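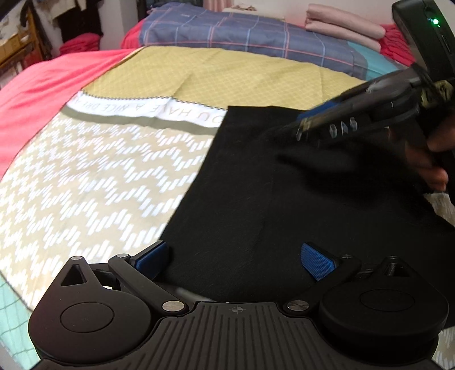 Ustora Help Desk
Subject: Quilt planner freezes when I add a border
Status: Solved
Opened by: Mulugeta Moges

Hi! First off, I love the planner and I've laid out two bed quilts with it already. My new one has 76 blocks, and every time I add the outer border the page locks up at 55 percent. Reloading brings back the blocks but loses all my fabric colors.

Tried so far:
Cleared the browser cache, no change
Switched to another browser, same freeze
Removed the border, saves fine every time!

Reply from Chia-hao Tsao, Support

Hi Mulugeta, great notes, thank you! I copied your layout and got the same freeze on my first try. Could you open Fabric Library and tell me how many swatches are in it?
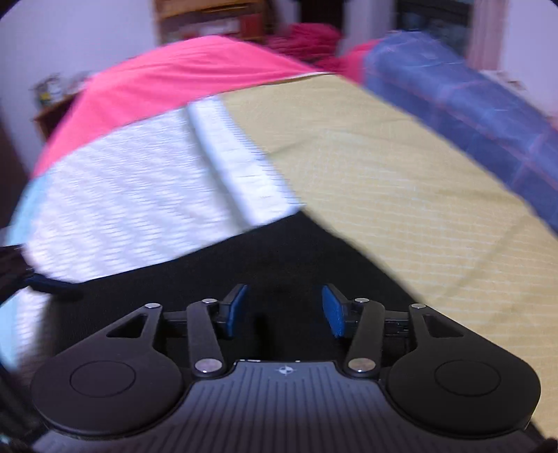 Reply from Mulugeta Moges

Wow, 900! I imported the whole Lavcombe set back in February and forgot all about it.

Reply from Chia-hao Tsao, Support

Found it! The border tool loads every swatch at once. Move the Lavcombe set to Archive, sign out and back in, then add the border again.

Reply from Mulugeta Moges

Border's on, colors stayed put, and it saved in seconds. So happy! Please close this one.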